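Tips > Workshop > Wood Surfaces

Caring for a Wooden Worktop
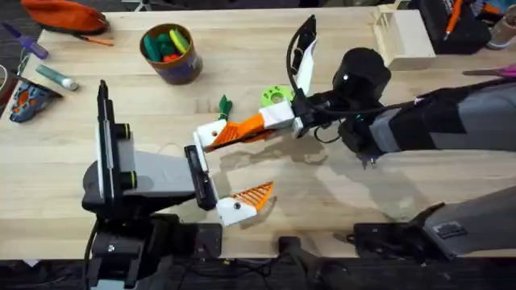

A light wooden tabletop.

Wipe up glue before it sets. For dried drips, use a plastic scraper and work with the grain. Sand stains with 120 grit, then 180, and vacuum the dust. Rub in a thin coat of oil, wait 30 minutes and wipe off the rest. Let it cure overnight. Lay oily rags flat outdoors to dry.

Print this page | E-mail this page

Contact | Copyright Olldale | Back to top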